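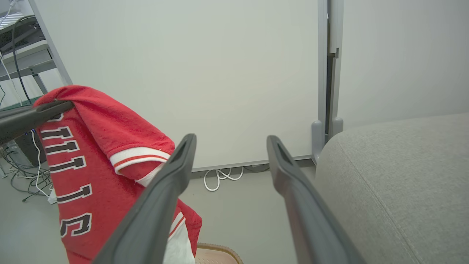
The red one, on the bar, with the basket-like thing waiting underneath.

There are two kinds of people in the world of laundry, and I have been married to the other kind for 17 years. She folds. I hang. By "hang" I mean that I put a thing over whatever horizontal surface is closest and consider the matter closed until I need to wear it.

I would like to make the case for my side, because the folders have had the microphone long enough.

Start with the fuzzy garment with the big letters on it. Everyone owns one. Mine names a college I did not attend, in lettering you could read from a passing bus. Try folding something like that. The fabric is soft and thick and has no interest in corners. You bring one sleeve in, you bring the other sleeve in, and by the time you turn the bottom up, the first sleeve has come back out to see what's happening. What you get after a minute of honest labor is a cushion. It goes in the drawer and the drawer no longer shuts.

Over a bar, the same garment takes one second. The sleeves go where they like. Half the name is sideways, and so what? I know where I didn't go to college.

My neighbor Tracey Cropper folds everything in thirds and stands it on end, like files. She showed me her drawers once, which I gather is normal among folders. It was impressive. I asked what happens when she takes one out from the middle and she said the others lean, and then she has to "refresh the row." I have never had to refresh a bar.

I'll admit the weak spots. A bar has a limit, and mine passed it in September. Once a third layer goes on, the bottom layer is out of circulation, and I have bought socks when I owned socks. There is also the crease, a soft horizontal line across the stomach that tells people at work exactly how you live. Kiyoshi Iwasaki, who sits across from me, looked at it one morning and asked if I'd been leaning on something.

And then there's the basket. I keep a woven one at home and have come to see it as the real villain. A bar shows you what you have. A basket takes everything you meant to deal with and puts a nice texture around it. People say it makes a room look cared for - meaning the mess has been given a container and a price tag. Things go in clean and come out in a state I can only call undecided. My wife uses ours for clothes that are "about to be folded," and some of them have been about to be folded through two changes of season.

She read a draft of this and pointed out that every shirt I wore to our niece's wedding, the job interview and the bank had come from her side of the closet. I have no rebuttal to that. I was wearing the Holtden one at the time, and it was very comfortable.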